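Tullent pauses two-handed table trials after grip fault, releases findings and changes

4 min read

May | By Rongrong Xu, Tullent communications

Tullent has paused and restarted its two-handed table-service trials after a fault in the grip release routine caused a robotic hand to keep closing on an object after it had been told to let go. No one was hurt. The company is publishing its findings so that other organisations running the same class of equipment can check their own settings.

The fault occurred in May at Tullent's Lemesano workshop, during a routine session in which a pair of arm-mounted hands was being used to handle paper cups, small cartons and packaged drinks on a table. At 2:40 pm the right hand picked up an empty paper cup, moved it to its set-down point and received the command to open. The fingers opened partway, stopped, and then closed again with more force than the task allows. The cup was crushed. The arm then began its return movement with the cup still in the fingers and knocked a second cup and a small carton to the floor.

The operator pressed the emergency stop and both arms came to rest. A staff member had been preparing to step forward to reset the table but was still outside the marked work area when the stop was pressed.

Tullent has classed the event as a near miss. Under the company's own rules, a near miss that involves unplanned movement means all equipment of the same build is shut down until a cause is found. Trials at Lemesano stopped that afternoon, and trials at the company's second site, Zoltesard, stopped before the evening session began. They remained stopped for nine days.

What went wrong

The investigation was led by Rongrong Xu, who also prepared this statement, with technical support from Aravena, the firm that supplies the hand control software.

The hands used in the trials estimate grip force from the current drawn by the finger motors. When a hand is holding something very light, such as an empty paper cup, that current is close to the level the motors draw when holding nothing. To deal with this, the control software applies a correction, and the correction is updated at the start of every session by having the hand open and close with nothing in it.

On the day of the fault, the session had been interrupted by a network dropout. When the connection came back, the software resumed without repeating the open-and-close check and loaded an older correction from a different hand. With the wrong correction in place, the software read the start of the release as a slip. Its slip response is to tighten. That response had a higher priority than the release command, and so the hand tightened.

The return movement was a separate problem. The arm was set to leave the set-down point a fixed time after the release command was sent, whether or not the hand had reported that it was open. In normal running this made no difference. In this case it turned a crushed cup into an arm moving with an object nobody had planned for it to be carrying.

Tullent and Aravena went back through the logs of 1,858 earlier grasps recorded at both sites. The same pattern, a release followed by a short re-grip, appeared in seven of them. In each of those the re-grip lasted a fraction of a second and the object was then let go, and no alarm was raised. All seven followed a network interruption. The company accepts that these records were available before May and should have been picked up in the regular log review.

What has changed

Five changes are now in place at both sites.

The first is that a release command overrides the slip response. Once a hand has been told to open, it cannot tighten again until it has reported fully open or an operator has cleared it.

The second is that the open-and-close check must be repeated after any loss of connection, however short. The hand will not accept a grasp command until this is done.

Third, corrections are now tied to the serial number of the hand they were measured on. If the numbers don't match, the software refuses to load the file and shows a fault.

Fourth, the arm waits for the hand to report open before it moves away. If that report doesn't arrive, the arm holds its position and sounds a tone.

Fifth, the log review now includes a search for re-grips. It is run at the end of each session and signed off by someone who was not operating.

The marked work area has also been extended at Lemesano, and staff resetting the table must now have the stop pressed and confirmed aloud before they step over the line. This was already the written procedure. Interviews after the fault showed that it had drifted, and that on busy days people had been relying on the arms being parked – a parked arm is still powered and can still be sent a command.

Restart

Trials resumed on a limited basis once the changes had been tested with empty cups, full cartons and soft packets, and with the network deliberately disconnected partway through a grasp. During this testing the hands released every time the command was given. One arm held position and sounded its tone when a finger sensor cable worked loose, as it is meant to.

For now the trials are restricted to light packaged goods and empty cups. Hot liquids, glass and anything with a sharp edge are off the table until the next review. Arm speed has been lowered for all sessions, and two people must be in attendance, one of them with a hand on the stop.

"We had the information to catch this earlier and we didn't," said Rongrong Xu. "The re-grips were small and the objects ended up where they were supposed to, so the sessions were marked as successful. We were checking the result and not looking hard enough at how the hand got there."

She said the decision to stop work at Zoltesard, where no fault had been seen, was made within the hour.

"It was the same build and the same software. I wasn't prepared to wait and see whether it happened there too. Nine days is a long time for a small team to be standing still, and I would make the same call again."

Aravena has issued the corrected release routine to its other customers and has asked them to apply it before their next session. Organisations using hands that estimate grip from motor current, from any supplier, are encouraged to check three things: whether a slip response can override a release, whether corrections survive a dropped connection, and whether the arm waits for confirmation before moving off.

A longer technical summary, including the test plan used for the restart, is available on request from Tullent's Lemesano office. Requests from safety representatives and training organisations will be answered first. Tullent will publish the outcome of the next review, including any decision to bring back heavier or hotter items, in the same way as this notice.

Media enquiries should be directed to Rongrong Xu at the Lemesano office between 9 am and 5 pm.

This site uses cookies to remember your settings and measure visits. Accept | Manage preferences
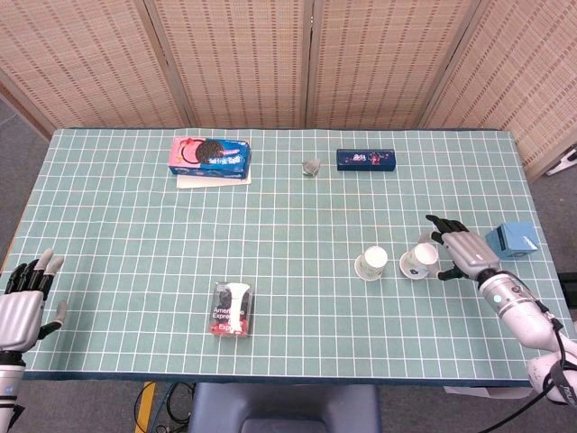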